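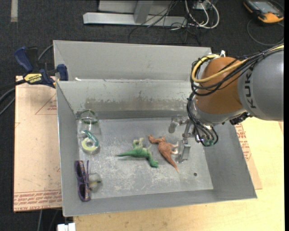
Watching a cross-country meet at Floltside

The fall meet at Floltside Park is the best free sporting event within a bus ride of the Jindard campus, and the crowd is mostly parents. I have gone every year since I moved here. These are my notes on where to stand, how the scoring works, and what to bring, cleaned up from an email I keep sending to people who ask.

1. The course

The men run 8 kilometers and the women run 6. Both races use the same start, a wide mown field on the west side of the park, and both finish beside the boathouse. Between those points the course is a short loop and a long loop. The men do the short loop one time more than the women, and everything else is shared.

The short loop is flat grass with a gravel crossing. The long loop goes behind the ball fields, into the trees, and up the Chou hill, which is named for the family that used to farm it. The top of the hill is 704 feet above sea level according to the park sign. That figure sounds worse than it is. The start field is already most of the way there, and the climb that matters is short and steep with a false top. Runners who don't know the course tend to speed up at the false top and then have to deal with the rest of it.

The surface drains badly on the north side. If it has rained in the two days before the meet, the corner after the footbridge will be mud by the second race, and the women usually go first.

2. Where to stand

The mistake I made the first year was to watch the start, walk straight to the finish, and wait. You see the runners twice that way, and the middle of the race is a rumor. The course folds back on itself enough that you can do much better with very little running of your own.

My route for the men's race:

Start line, south end, behind the rope. Leave as soon as the pack has gone by.

Gravel crossing. It's a three-minute walk, and you will get there with time to spare. The pack is still tight here, so don't read much into who is leading.

Stay put for the second pass. The field has stretched out by now and you can pick out team colors.

Foot of the Chou hill, on the inside of the bend. Take the service path, not the paved one. The paved path crosses the course and a marshal will hold you there until the last runner is through.

Finish straight, fence side. From the hill you have to move briskly. I can do it at a walk if I leave when the first 20 or so have gone up, and I jog if I want to see a close finish.

For the women's race, drop the second stop at the gravel crossing and go directly to the hill.

Stay off the line the runners take through a corner, even when there's no rope. They cut corners as tight as the flags allow, and at that speed they can't avoid you. The same goes for strollers and dog leashes.

3. Scoring

People find this confusing and it takes one paragraph. Each team's first five finishers score points equal to their place. First place is one point, tenth place is ten points. Add up the five, and the lowest total wins. A perfect score is 15. The sixth and seventh runners don't add to their own team's total, but they do push back the scorers on other teams if they finish ahead of them. If two teams tie, the usual tiebreak is the better sixth runner.

The practical result is that the race for first is often not the race that decides the meet. Last fall the individual winner came from Varov College, by a wide margin, and Varov finished fourth as a team because their fifth runner was far back. Jindard won without anyone in the top three. Their five came in close together, and the gap between the first and the fifth was 17 seconds. Coaches call this the spread, and you will hear it shouted along the course.

If you want to follow the score live, pick the two teams you think matter and listen for place calls at the gravel crossing. Most teams post someone there to read places aloud as the runners pass. I write mine on an index card: team initial, place, next line. With two teams it is manageable. With three I lose track somewhere in the thirties.

Runners entered as individuals, without a full team, are taken out before the team score is worked out. Your card will therefore be off by a few points from the official sheet. The order of teams usually survives.

4. Reading the race

Ludivine Deschamps ran this course for Jindard and still comes out for it most years. I stood with her on the hill last time and learned more in one race than I had in the previous three. Her main point was to watch the fourth and fifth runners on each team and ignore the front. Her second was to look at arms. A runner whose elbows have started to drift out at the foot of the hill will usually have lost several places by the top.

She also told me the descent is where Jindard picks up ground every year. They train on it. Visiting teams brake on the first part, where the grass is uneven, and the home runners let go. I had been standing on the uphill side all that time and had never seen it. You can catch the first few yards of the descent from the bench near the top, if you are willing to give up the foot of the hill. I haven't decided which is better. This year I plan to take the bench for the women's race and the bend for the men's.

5. Getting there and what to bring

The campus shuttle stops at the park gate on meet mornings. It fills up, so take the one before the one you need. Parking is in the gravel lot by the ball fields, and the overflow is a field that I would not drive a low car onto after rain.

The first race goes off at 9:30 a.m. and they are strict about it. Be at the rope by 9:20. There is a gap between the races, long enough to get coffee at the boathouse and not long enough for the line at the food truck.

Bring shoes you don't mind getting muddy, a hat, a pen that works in the cold, and cash for the boathouse. The card reader was down both of the last two years. A folding chair is dead weight – you won't be in one place long enough to use it. Binoculars are useful only on the start field.

Course maps are handed out at the gate. The one I got last fall had the long loop drawn in the wrong direction, so check it against the flags. At Jindard's meets a red flag means a left turn, a yellow flag means a right turn, and blue means straight on.

6. After the finish

The chute is closed to spectators, and the area just past it should be left alone for a few minutes. Runners come out of it in no condition to talk. Teams go back to their tents on the start field, and that is the place to find anyone you know.

Results go up on a board outside the boathouse, women's first. Provisional sheets are posted quickly and corrected sheets replace them later. If two teams are within a few points, wait for the corrected one. Two years ago I went home thinking Varov had won the women's race, and found out in the evening that one of their scorers had been listed twice.

There is a smaller home meet later in the season on the same course, run in the reverse direction. I have only been to it once, in heavy rain, and my notes from that day are not readable. If anyone has a good standing route for the reversed course, leave it in the comments and I will try it.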